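Lendis Opens Refill Counter for Pantry Staples at Enduseo Market Hall

Customers bring their own jars, pay by weight, skip the packaging 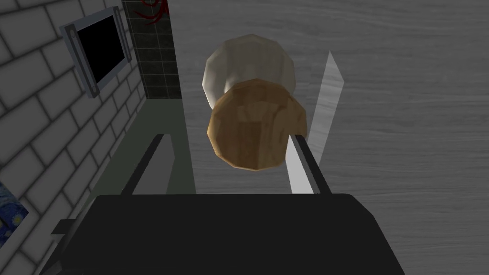
Amarachi Tijani

ENDUSEO, Saturday, February 29, 2020 - Lendis, the neighborhood grocery co-op, opens its first refill counter this morning in the Enduseo Market Hall. Doors at 9. Dried beans, rice, oats, spices, loose tea, cooking oil, dish soap. Bring a jar, fill it, pay for what's in it.

The counter takes over the old flower stall by the east entrance. It carries 12 dry goods to start, plus oil and soap on tap. Spices sit in their own rack at the end, with small scoops, so people who want a spoonful of cumin for one dinner can buy a spoonful of cumin.

"My mother sent me to the shop with a jar and a few coins, and I came home with groundnuts," said Obinna Amadi, who runs the counter for Lendis. "People keep telling me this is a new idea. It's how I learned to shop."

How it works

Weigh your empty jar at the scale by the entrance. The scale prints a sticker with the weight. Stick it on the side, not the lid, lids get swapped. Fill up. At the register the weight of the jar comes off and you pay for the rest. Any clean, dry container with a lid is fine. Glass, tin, plastic tubs, that old coffee can. Staff will turn away anything cracked or wet.

Forgot your jar? There is a shelf of donated ones, washed and free to take. Paper bags for dry goods also available, no charge.

Soap and oil have separate taps and seperate funnels. Please don't move the funnels.

Prices

Most dry goods will cost the same or a little less than the packaged version on the Lendis shelves. Spices come out quite a bit cheaper. Oats and rice are the best deal on opening weekend. Loose tea costs slightly more than the boxed kind, but it is a better tea and Lendis is not going to pretend otherwise. Prices are posted on the bins, by the ounce and by the pound. SNAP accepted for all food items. Not for soap, those are the rules.

How it came about

Lendis asked its members last July what they wanted from the empty stall. Of the 684 who wrote back, most asked for bulk goods, well ahead of a juice bar and a second bakery case. The co-op now has 3,084 members, and membership is not required to use the counter.

The bins and taps were bought secondhand from a health food store that closed. The shelving was built by Rarnolix, a woodshop two blocks from the hall, which also made the step for kids and shorter customers to reach the top row. Work on the stall took most of the winter. The plumbing for the soap taps had to be done twice.

"The first version dripped, and it dripped on the oats side," said Amadi. "So we moved the oats, and then we fixed the drip. In that order, I'm afraid."

Opening weekend

Cooking demo at noon both days. Saturday is black-eyed pea stew. Sunday is granola, no bake. Samples while they last. Kids can fill and label a jar of popping corn to take home, one per child, an adult needs to stay close by.

Anyone who brings in clean spare jars gets a small discount on that day's fill. Small jars especially welcome, the spice shelf goes through them fast. No pickle jars please unless the smell is really gone. Baking soda and a night with the lid off usually does it. Labels come off easier after a soak in warm water with a bit of cooking oil rubbed on the glue.

Coming next

Flour, once the bins with tight lids arrive. Honey, probaby in the fall. Nuts will get their own corner with their own scoops, away from everything else, and will not be added until that corner is ready. Customers with allergies should ask staff before filling. Lendis does not promise that any bin is allergen free.

Suggestions go in the box next to the register. They do get read, the cumin was a suggestion.

Hours and location

Enduseo Market Hall, east entrance. The refill counter keeps the same hours as the rest of the hall, but the taps shut off half an hour before closing for cleaning. Bike racks on the north side. Parking behind the hall is free for the first hour with a stamp from any register.

About Lendis

Lendis is a member-owned grocery co-op selling everyday food and household goods. It runs the main store in the Enduseo Market Hall and a weekly produce stand outside in the warmer months.

Press contact: Amarachi Tijani, Lendis press desk. Interviews with Obinna Amadi can be set up on request, mornings are best. Price list and floor plan availible from the same desk.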